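Equipment Notebook, Manipulation Bay
Entry dated May 28, 2020
Subject: Purchase planning for the second hand set, Tarero project

Reviewed the outstanding requests against the remaining allocation. Three lines are still open: replacement fingertip covers, a spare wrist cable set, and the second pair of multi-fingered hands. The first two can be charged to consumables. The third requires a capital request and must go forward before the June closing.

Vitale has quoted the fingertip covers at $21 each, minimum order 16. Areo offers a comparable cover at a lower price but does not state the thickness, and the request for a data sheet has not been answered. Recommend Vitale for this order. 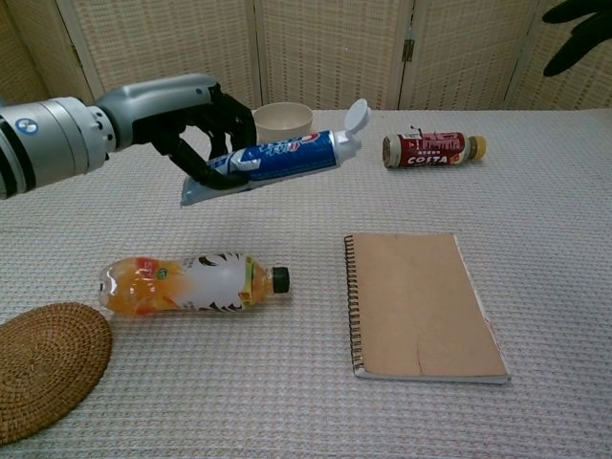 Toothpaste tube in the gripper, cap open.

The tube should remain on the grasp list used for the acceptance check of any new hand. It is soft, it changes shape as it is used, and the crimped end gives a different contact from the body. A hand that manages only rigid bottles is of limited value to Tarero. The bottles stay on the list as well, laid on their sides, together with the bowl and the spiral notebook. Household items are to be bought locally and charged to petty cash — no purchase order is needed.

Wrist cable set: Somport, $495, delivery included. One set only at present. A second set was discussed and deferred until the existing spare has been inspected. Connector type to be confirmed in writing before the order is placed.

Table and surroundings: the waffle-weave cloth is adequate and need not be replaced. The folding divider also stays. A sum of $300 is reserved for bench fittings, to cover a duplicate cloth, cable covers for the floor and a storage bin for the test items. Any balance returns to consumables.

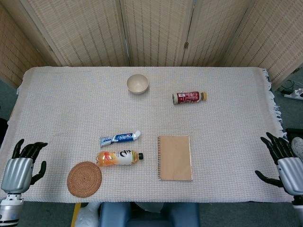
OPEN ITEMS

Capital request for the second hand pair. Draft is complete except for the maintenance clause. The left and right hands should be quoted as separate lines so that one side can be replaced alone.

Areo data sheet. Send one further reminder, then close the inquiry.

Somport connector confirmation — pending.

Storage for the retired hand parts. Shelf space to be settled with the electronics bay before delivery dates are accepted.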